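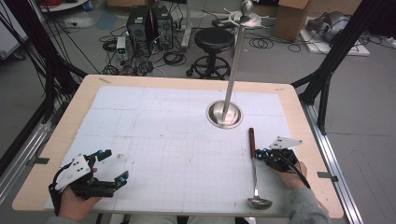
Spreadsheet certificates and the regional final — worth the entry fee?

Started by tealeaf_ledger

tealeaf_ledger
My daughter's college has put her forward for the Lornau Office Skills Championship. She passed the spreadsheet certificate in September with a good mark and got the email a week later saying she'd "qualified for consideration" at the regional final in Pollunholm. Entry is free if the college is a registered centre, 70 quid if it isn't. Ours isn't.

I'm not against paying. I would like to know what "qualified for consideration" means before I do. Has anyone here been through it, as a parent or a tutor or a competitor?

marrowfat
It means she passed and they have her email address.

gridlines_off
Bit harsh, marrowfat, but I'd read it the same way. My lad got the identical wording for the word processing one and he'd scraped through on the second go. When I rang up they couldn't tell me what score you'd need NOT to be considered.

Pollunholm_Pete
I've invigilated the Pollunholm heat and it's a proper event. Timed paper, 50 minutes, everyone gets the same workbook, and you have to turn it into the finished thing from a printed sheet. The good ones are very good. I've watched a sixth former build a lookup table faster than I could read the question.

What I can't tell you is how they pick who sits it. That's done at head office and we just get a list.

tealeaf_ledger
Thanks Pete. Is it the same software version she was tested on? The college is a couple of releases behind and half the menus have moved.

Pollunholm_Pete
It was the newer one when I did it. They do say so in the joining letter, but the joining letter comes after you've paid.

marrowfat
Of course it does.

V Nguyen-Tran
Vaughn here, I teach the IT resit group at a college that is a registered centre, so take this with that in mind. I've sent students for 3 years. Two things I'd push back on.

First, the certificate and the contest are separate. The certificate is a multiple choice section plus some clicking about, and you can get a high mark by learning where the buttons are. The contest gives you a mess and asks you to sort it out. I've had students with near perfect certificate scores fall apart in the first ten minutes, and one who'd only just passed came away with a place.

Second, employers round here don't ask about either. I've sat in on interviews at Soltani, the freight people, and their test is a sheet of delivery times with the dates typed in six different ways. You fix it or you don't.
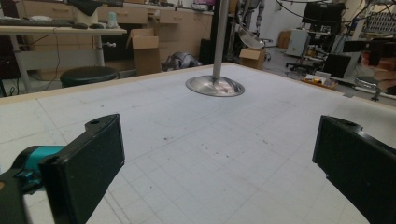 So if she enjoys it, send her. If it's for the CV, I'd spend the money on a train ticket to a work placement and a decent lunch.

gridlines_off
The dates thing is so true. My whole job is dates that have been typed as text.

Nanar_fan_club
Disagree with Vaughn on the CV point. I got my first admin job partly off the back of a regional place. The manager had never heard of the contest but she asked about it, and we talked for a good few minutes about how I'd done the pivot table question. Would she have asked about anything else on there? I had a paper round and a swimming badge.

V Nguyen-Tran
Fair enough, and I'm glad it worked. But you were placed. Most of them come home with a lanyard and a certificate of attendance, and a certificate of attendance is worth what it's printed on.

marrowfat
How many get placed, as a matter of interest? I've looked on the site and it gives the number who sat the certificate nationally, in very large type, as though they'd all been beaten in hand to hand combat. Then it gives the winners. It doesn't give the number who actually turned up to compete. If you sat a certificate because your college made you, you didn't "enter" anything.

Pollunholm_Pete
There were roughly 40 in the room when I did it. Three places.

marrowfat
Right. So that's the contest. Forty people in Pollunholm, and very clever some of them, I'm sure. Say that, then.

Định Mai
I competed, so maybe this is more use to tealeaf than the arguing (sorry marrowfat).

I came 7th. No prize, no placing on the website. I don't regret it but I paid for it myself and I'd have liked to know a few things:

The practice papers on the Lornau site are older than they look. Mine had nothing on charts and the real one was nearly half charts.

You can't bring your own keyboard. If she's used to a laptop, get her an hour or two on a full size one with a number pad.

Save often. There's no extra time if it crashes, and one poor girl's did.

Marks come off for things you wouldn't think of, like column widths and the wrong font in a header. I lost more on that than on formulas.

There's a Nanar practice pack people sell second hand. I used it. It was all right for speed, useless for layout.

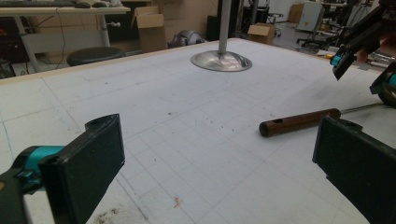

Also the feedback is one line. Mine said "good accuracy, work on presentation", and when I compared with the lad next to me he'd been sent the same words.

tealeaf_ledger
That's really helpful, thank you. She does love charts, as it happens. It's layout she can't be bothered with.

Can I ask whether the college could register as a centre now and get the fee dropped? Or is it too late for this round?

V Nguyen-Tran
Too late for this one I think. It took us most of a term, and there's a yearly charge to the college, so "free for registered centres" is a generous way of putting it. Somebody's paying.

Pollunholm_Pete
Might be worth her tutor ringing anyway. I've known them waive it for a single student if the tutor asks and the parent doesn't.

Nanar_fan_club
Seconded, get the tutor to do it. And ask for the joining letter up front — mine sent it when I asked nicely.

marrowfat
If they do send it, would you post what it says about how people are selected? I'd bet there isn't a line on it anywhere.

tealeaf_ledger
Will do. I've emailed the tutor this afternoon and asked about the software version as well. She's already found a practice paper and is complaining about the fonts.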